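기어 상자 정리

2023/7/6

5월부터 미뤄 둔 부품 상자 정리를 드디어 했다. 서랍 맨 아래 칸에 있던 상자인데, 몇 년 동안 뭘 분해할 때마다 기어만 빼서 던져 넣은 것이다. 프린터, 장난감, 고장 난 시계, 중고로 산 Mesard 감속기 키트에서 나온 것들이 한데 섞여 있었다. 모듈도 다르고 재질도 다르고 축 구멍 크기도 제각각이다. 필요할 때마다 상자를 통째로 쏟아서 찾았고, 못 찾으면 새로 주문했다. 그렇게 산 것과 똑같은 게 나중에 상자 바닥에서 나온 적이 두 번 있다.

정리 방식은 단순하게 정했다. 먼저 플라스틱과 금속을 나누고, 그다음에 평기어, 베벨기어, 웜, 그 외로 나눈다. 이 단계에서는 크기를 재지 않는다. 예전에 처음부터 하나씩 캘리퍼스로 재다가 30분 만에 질려서 그만둔 적이 있다. 큰 분류를 끝내고 나서 자주 쓰는 것만 쟀다.

작업대는 다 치우고 회색 면만 남겼다. 흰 플라스틱 기어는 밝은 책상 위에 놓으면 잘 안 보인다. 작은 것은 특히 그렇다. 회색 위에 두니까 이가 상한 것도 금방 눈에 띄었다. 이가 하나라도 나간 것은 버리기로 했다. 아깝지만 어차피 다시 쓸 일이 없다.

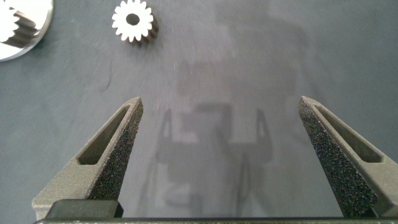 회색 작업면 위의 작은 흰색 평기어.

플라스틱 평기어가 제일 많았다. 잇수가 적은 작은 것들은 모터 축에 끼우는 용도로 쓰려고 따로 모았다. 축에 끼우는 부분에 금이 가 있는 경우가 많아서 밝은 쪽으로 들고 한 번씩 봤다. 금이 간 것은 손으로 돌릴 때는 괜찮은데 부하가 걸리면 헛돈다. 예전에 커튼 모터를 고칠 때 이걸 모르고 썼다가 두 번 뜯었다. 그 뒤로는 의심스러우면 안 쓴다.

때가 묻은 것은 주방 세제를 푼 미지근한 물에 담가 두었다가 칫솔로 닦았다. 오래된 그리스는 이것만으로는 잘 안 빠진다. 두 번째 물에서는 Bangera 세정제를 조금 섞었는데 훨씬 나았다. 다만 냄새가 있어서 창문을 열고 해야 한다. 금속 기어는 물에 담그지 않고 천에 세정제를 묻혀서 닦은 다음 마른 천으로 한 번 더 닦았다. 베벨기어는 이가 비스듬해서 천이 잘 안 들어간다. 이쑤시개에 천을 감아서 이 사이를 훑었다. 시간은 걸리지만 다른 방법을 모르겠다.

보관함은 Skarolis에서 나온 칸막이 케이스를 샀다. 하나에 2000원이고 5개를 주문했다. 칸막이를 뺐다 꽂았다 할 수 있어서 큰 기어가 들어갈 칸을 따로 만들 수 있다. 뚜껑이 조금 뻑뻑한데 나는 이쪽이 낫다. 전에 쓰던 Batham 케이스는 뚜껑이 헐거워서 한 번 떨어뜨리면 칸마다 다 섞였다. 그 케이스는 이제 나사만 넣는다.

애매했던 것은 한 가지 모양으로 분류가 안 되는 부품이다. 둘레의 일부에만 이가 있는 것도 있고, 원판에 돌기가 붙은 것도 있다. 원래 기계에서 무슨 일을 했는지 모르면 다시 쓸 자리를 찾기도 어렵다. 그래도 이런 것은 새로 구하기가 힘들어서 버리지 않았다. 큰 칸 하나를 비워서 한꺼번에 넣었다.

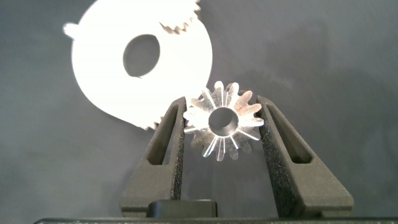

금속 쪽은 수가 적어서 금방 끝났다. 베벨기어는 짝이 맞아야 쓸모가 있으니 짝이 있는 것은 작은 지퍼백에 같이 넣고, 짝이 없는 것은 칸에 그냥 넣었다. 짝인지 아닌지는 맞물려서 돌려 보면 대충 안다. 걸리는 느낌 없이 한 바퀴가 돌면 짝으로 쳤다. 정밀한 걸 만들 것도 아니라서 이 정도면 충분하다. 금속과 플라스틱은 같은 케이스에 넣지 않았다. 들고 다니다 보면 금속 모서리에 플라스틱 이가 긁힌다.

라벨은 종이테이프에 유성펜으로 썼다. 라벨 프린터를 살까 하다가 분류가 또 바뀔 것 같아서 그만뒀다. 앞면에는 종류와 재질만 적고, 치수를 잰 것은 칸 안에 쪽지를 접어 넣었다. 축 구멍 지름과 잇수, 바깥지름 순서로 적었다. 외경만 적어 두면 결국 다시 재게 된다.

남은 일은 웜기어 쪽이다. 웜은 그나마 괜찮은데 웜휠이 평기어 칸에 섞여 들어간 것 같다. 이가 살짝 기울어 있는 걸 뒤늦게 봤다. 플라스틱 칸을 한 번 더 쏟아서 봐야 하는데 오늘은 하기 싫어서 뚜껑을 닫았다. 원래 상자는 비워서 케이블을 넣어 두었다.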